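The day the left gripper stopped telling the truth

I've been meaning to write this one up since July, partly because a couple of you asked why I'd gone quiet, and mostly because I want it down somewhere before I forget which cable was which.

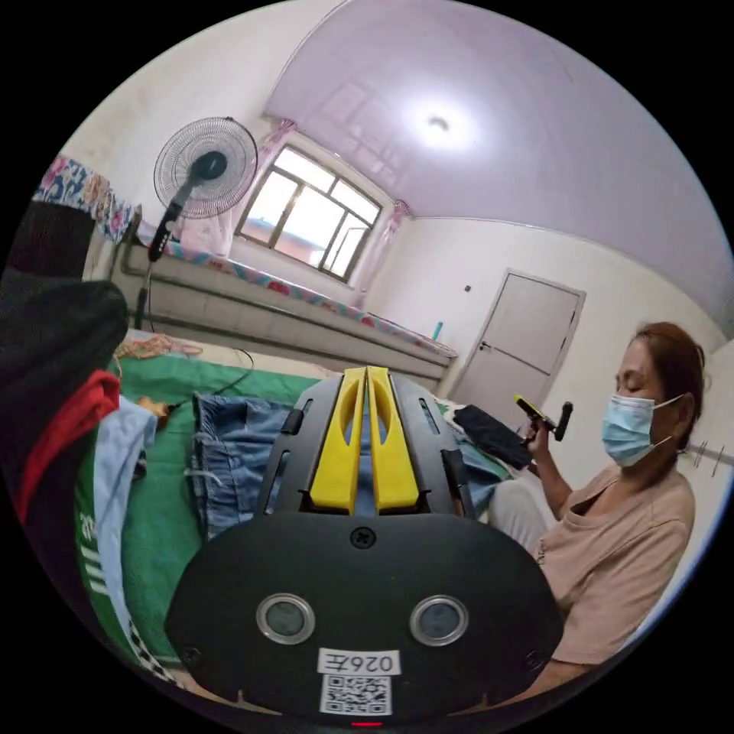
So, the background. We've been folding clothes for the Sfeir project since spring, working with hand-held grippers, one in each hand, picking up sleeves and waistbands and laying them flat so that the arm at the other end of all this can learn to do it. I love it, I really do (my own airing cupboard has never looked better). We do jeans, T-shirts, baby things, the odd tea towel. A good session is 200 folds and you come out of it with aching thumbs and very strong views on pockets.

The fault crept in slowly, which is why it took us so long! The left gripper was logging its fingers as open when they were shut. Only by a bit at first, 8 millimetres or so the wrong way at the end of a fold, and then it would right itself when you gave it a squeeze. I noticed it on the preview and thought, oh, that's just the preview being slow again. I didn't write it down. I should have written it down.

Then the batch went off to the people with the arm, and the message came back at teatime. The arm had gone in for a pair of jeans, decided its fingers were still open when they were clamped on the hem, and carried on closing. It pulled the whole pile off the table and then drove itself down into the table top until the force limit kicked in. No one was near it, thank goodness, because they keep the fence shut when it's running, but it cracked a finger and put a dent in the bench that I've seen a photo of and would rather not see again.

I felt sick, to be fair. You spend weeks being careful about not snagging things and then it's a number you can't even see.

We opened up the left one the next morning. The little position sensor behind the fingers had worked loose on its mount, and every time you opened wide for something thick (denim, towelling, anything with a lining) it shifted a touch. Thin T-shirts were fine. That explains why the checks all passed, as we do the checks on a T-shirt! The Edard units have a locking washer there and ours, the older Femum ones, don't. A dab of thread lock and a new bracket sorted it, and the bracket cost less than my lunch.

The worst bit was the data. We had to go back through 350 recordings and throw out anything where the left hand had gripped something thick. I did most of it over two evenings with a pot of tea and the sound off. Some were lovely folds, too. There was one pair of jeans I was properly proud of and it had to go in the bin with the rest.

What we do now: before each session both grippers get opened and closed 15 times on a metal block, then again on a folded trouser leg, and the readings have to match. If they don't, the pair comes off the table and we use the spare. It takes hardly any time. I also keep a paper notebook next to me and anything odd goes in it, even if it's only "left felt funny", and somebody reads it at the end of the day.

The arm is mended and back at work, with a slower closing speed and a lower force limit than before. I'm told it did a whole basket of shirts last week without any bother. Jeans are still on the naughty list until the new recordings are in.

Next time I'll do the post about the Barno gloves I promised, once my pair turns up. If anyone has had the same trouble with loose sensors on the Femum ones, leave me a comment, I'd love to know which bracket you used.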